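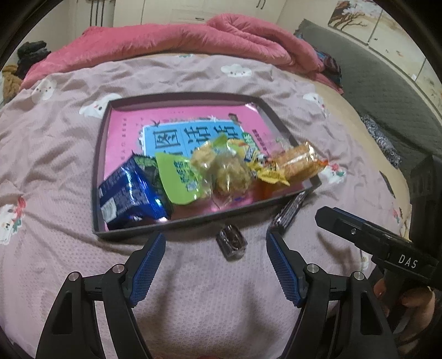
Two months with a pair of hand-held grippers
By a Fumcombe reader, July
45 comments | 2 shares

I should say up front that I'm not an engineer. I collect examples at home for a project called Usuga, which is trying to teach a robot arm to tidy up small things, and I've been using hand-held grippers long enough now to have opinions about them!

The idea is simple enough. You hold one in each hand, you pick things up the way you'd like the robot to do it, and every try gets saved as one example for the system to learn from. I've sent in 1838 so far, most of them done on the bed with a tray and whatever snacks are in the house (the snacks do get a bit crumpled, poor things).

What I like best is the finger pads. They're blue with a ridged surface, and they hold on to slippery wrappers far better than I expected. Pastries in clear plastic are the real test — squeeze too hard and you've got crumbs, too soft and the thing slides right out again. After a week or so my hands had learned how much was enough, and I got quite fond of the whole business.
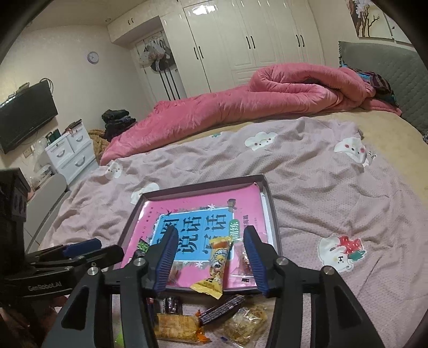 Long thin packets are harder. If you come at them from the end they spin away, so I turn my wrist and take them across the middle, and the misses go in with everything else unless I mark them. I do wish marking were easier. It takes me 2 taps in the Sotau app, and you have to put a gripper down to do it, which breaks your rhythm something awful.

My other grumble is tired wrists. An hour is my limit, and then I make tea and shuffle the snacks into a new muddle for the next round. The project likes variety, so I change the order, tip a few onto the sheet, and start from a different side of the tray.

Would I recommend them? For patient people with a bit of space, yes, very warmly. Try a short session first, though, and keep your sleeves rolled up.

Related
Wrist rests for long sessions, compared
Itach storage case: a second look
Labeling your first batch in Sotau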